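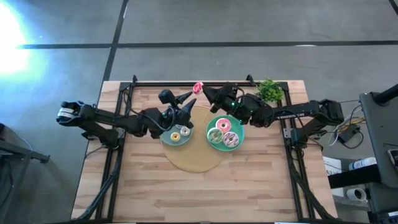

About us

Minodgate Robotics Club meets after school in the old print shop at Bristunholm High. We have 20 members, one sink, and a rule about food near the motors that applies to everything except toy donuts.

The club started with 11 students and a plan to build a robot that could play soccer. The robot did not share the plan. It could turn left, and did, for most of a school year. We still have it on a shelf by the door, facing the wall so it can't start anything.

What we do now

Most of our time goes to two-arm work. The arms have names, Erraji and Uker, which were voted on in a meeting that ran longer than the one where we picked our safety rules. The current project is donut sorting: pick up a toy donut, bring it over to the other arm, and get it onto the correct plate without launching it. A person can learn this before kindergarten. We have a shared notebook of 591 attempts, with a column for what went wrong and a second column for what we said went wrong before we checked the code.

Members rotate through three jobs. Drivers guide the arms through a task. Coders work on getting the arms to repeat it. Loggers write everything down and have, by tradition, the final word in any argument. New members begin as loggers, and a surprising number refuse to leave.

Competitions

We enter the regional student automation meet every May. Last time our donut routine finished well inside the time limit and placed every donut on a single plate. The task called for two. The judges' comment sheet said "confident," and we have framed it.

Who can join

Any student at the school, any grade. You don't need to know how to code, solder, or explain what torque is. You do need to be able to stand still when somebody says "arms live" - this is harder than it sounds, especially after lunch. Dues are $60 a year and cover parts, tape, and our share of the entry fee. If that's a problem, talk to the club adviser and it will stop being one.

Sessions run from 3:30 until 5:30. Come by and watch before you sign anything. Visitors are welcome to try driving, and we promise to write down the result in the notebook with the same care we give our own.

Parents often ask whether the club looks good on a college application. We think so. We would leave out the soccer robot.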